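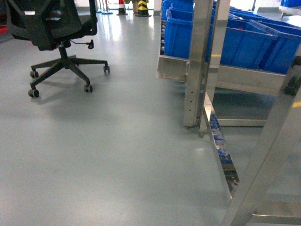

Sumeya Gebru

Casters on a coated floor

The coating in the unit has been down since September and the chair question is finally settled, so I am writing up what I changed before I forget the part numbers.

Background for anyone who has not read the earlier posts. The old slab was bare concrete, patched in several places, with a control joint that ran straight through the packing area. A standard task chair with hard nylon casters was fine on it in the sense that nothing could make it worse. The new surface is smooth, light gray and glossy. It reflects the overhead lights well enough that I can tell which tube is failing without looking up. It also shows every mark.

Two problems came up in the first month.

The first was scuffing. Hard nylon wheels pick up grit and drag it. One grain of sand under a loaded caster leaves a fine arc, and a five-spoke base pivots all day, so the arcs overlap into a dull ring wherever somebody sits. I measured the worst ring at 38 inches across. It did not come out with neutral cleaner. It came out partly with a white pad and a lot of patience.

The second was drift. On rough concrete the chair stayed put when you stood up. On the coating it rolled away, usually backward and usually into the bin rack. The rack is stainless and does not care. The blue bins sit at an angle with the open side up, and a knock at the right height shifts them.

What I tried:

Chair mat. Rejected after 5 days. The edge catches the cart wheels, and dirt collects under it.

Glides in place of casters. Good for the floor, bad for the person. The job involves turning from the bench to the bins and back, and nobody wants to lift a chair to do that.

Soft-tread casters from Hostetti, standard push-in stem. These are what I kept. The tread is polyurethane, and the set I bought brakes when the chair is unoccupied and releases under weight. You do need to check the stem diameter before ordering. Mine matched. The Nelance chair in the back office did not, and I sent that set back.

Swapping them takes a few minutes. Turn the chair over, pull each caster straight out with a pry bar against a scrap of wood, wipe the socket, push the new one in until it clicks. If one refuses to come out, put a drop of oil on the stem and leave it overnight. While the chair was upside down I also cleaned the gas lift and tightened the lever, which had developed some play.

Cost for the lot, including the set I returned and the shipping I did not get back, was $107.

A few notes on layout. The cones and posts stay against the far wall now. I use them when a section of floor is being cleaned, and they used to live beside the rack, where they took up turning room. The chair has the left side of the aisle and the rack has the right.

Sweeping matters more than the wheels do. I run a microfiber mop over the aisle at 7 in the morning, before anything rolls on it, and once more after lunch if we have been opening cartons. The new rings since the change are faint enough that I only find them with a flashlight held low.

Still open: the cart casters. They are hard rubber and leave black streaks on tight turns. Teshome lists a non-marking version but the plate has a different bolt pattern, so I would have to drill – and I would like to avoid drilling stainless if I can. If anyone has used the Hillix adapter plates, let me know whether they raise the deck height.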